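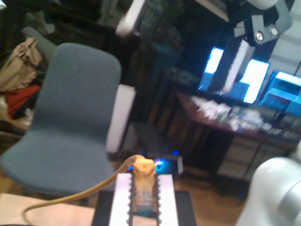 Guthrie objects that a cable insertion score means little if resets go unreported. I agree, and Fodov should publish them.

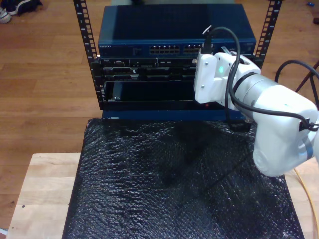

A policy that gets 8 trials and 3 silent resets has been graded by its operator. Partial seating also needs its own

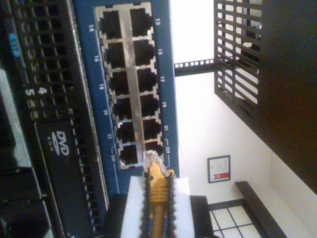

column, separate from misses. Pad wear belongs in the log too. Jerkwood replaces pads every five runs

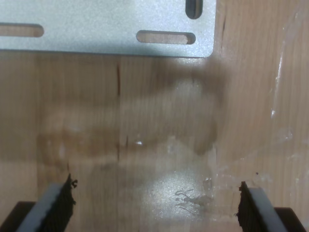

and reports the change, a practice I would make mandatory.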